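Minutes, April meeting of the Hindmont shared office users
Start 16:20. Present: Jaanus Pētersons (chair), Rimantas Kuusk (minutes), two members from Bastar, one from Ketum. Wu sent apologies.

**1. Last minutes**
Accepted with one correction: the key deposit is 20, not 25.

**2. Small things on the big table**
Jaanus reminded us that the brown table is for common use and must be free of personal items at the end of the day. He proposed that small items go into an open cardboard box, and that mugs stay outside of it. The member from Ketum asked if mugs could also go inside. Jaanus said no - they leave rings on the cardboard.
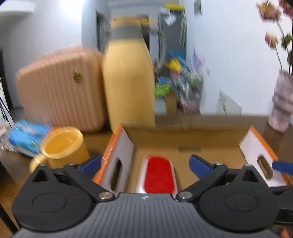
*Photo: R. Kuusk*

Agreed: mugs are washed by their owners and go back to the shelf. Bastar asked that the yellow one is not thrown away, even if no owner is found before the next meeting.

**3. Labels and lost property**
Rimantas will print 100 labels. Items without a label are kept until the end of the month and then given away. Bastar thinks this is too short. After some discussion we kept the rule as it is.
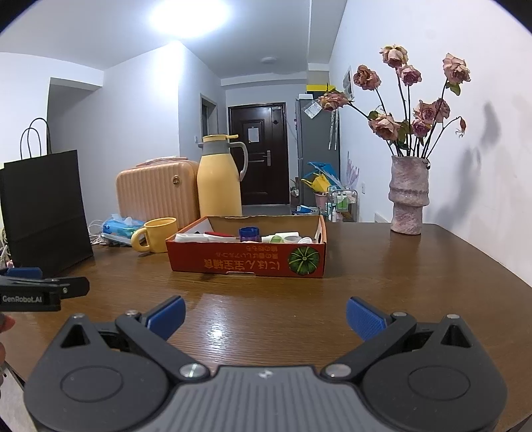 The cost of storage boxes was discussed next. Ketum had a price for plastic ones, 71 for the set, and Jaanus found this too much for the purpose. We continue with used cardboard boxes from home. The red one with the gold printing is shallow, so the things in it show above the front and can be found without emptying it, and it has a hand hole in the end wall for carrying. Rimantas asked members to bring boxes of a similar height.

**4. Budget**
The yearly amount stays at 2000. No vote was needed.

**5. Open points**
- Labels: Rimantas
- Second shelf for mugs: Jaanus asks Wu
- Lamp near the door: moved to next meeting

Closed 17:05.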